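Cuaderno de taller, mayo — teleoperación, tarea «libro»

Sigo con las demostraciones a mando. Hoy toca un manual de ROS2, teoría y práctica, por si al brazo se le pega algo. 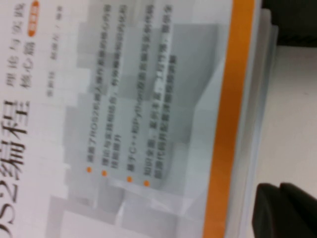

Trinidad Cuesta lleva el mando mejor que yo y lo dice cada 5 minutos. Objetivo de Lendon: 400 episodios. Tenemos 38. 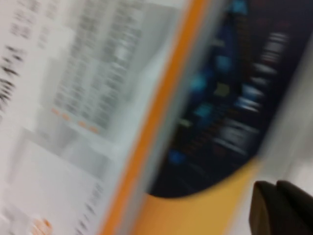 Última modificación: mayo, 17:40

Pendiente: bajar la velocidad de la muñeca, repetir 2 tomas y quitarle el mando a Trinidad — esto último, sin prisa.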